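Wendomier Field Shelter for Goats and Small Sheep
Print this page | E-mail this page

The Wendomier is a movable field shelter for domestic goats and the smaller breeds of sheep. It is made to order at our Hernbridge works and is supplied to smallholders, farm parks and conservation grazing schemes.

Goats dislike rain far more than cattle do, and a herd kept at pasture should always be able to reach a dry place to lie down. The shelter houses up to 12 adult goats of a small breed, or a lesser number where horned and polled animals are kept together. The front is open along its full length so that a timid animal cannot be trapped in a corner by a dominant one.

The frame stands on 2 timber skids and may be drawn to fresh ground by a compact tractor. Animals must be removed before the shelter is towed. On exposed sites it should be secured with the 4 ground anchors supplied - longer anchors are available for sandy soils.

A hay rack is fitted to the rear wall as standard. The slats were moved closer together in July, following trials with the Alemayehu herd at Vungate, where kids had been climbing into the rack. Owners of earlier shelters may order the new slats separately at a cost of 59 pounds the set, excluding delivery.
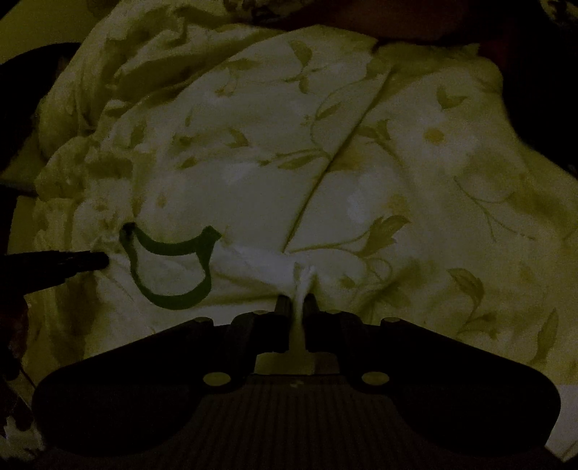 Bedding is not supplied. We recommend clean barley straw laid over a dry base, topped up as required and cleared fully between groups of animals. The floor panels lift out for washing and should be left to dry before they are put back.

Orders are normally completed in roughly four weeks. Enquiries about sizes, towing and delivery should be addressed to Agnes Brekke at the Hernbridge office. Questions concerning stocking and animal welfare are answered by Valentyna Savchuk.

Prices and fittings correct at 2019-08-01.

Contact us | Copyright Wendomier Shelters, Hernbridge | Back to top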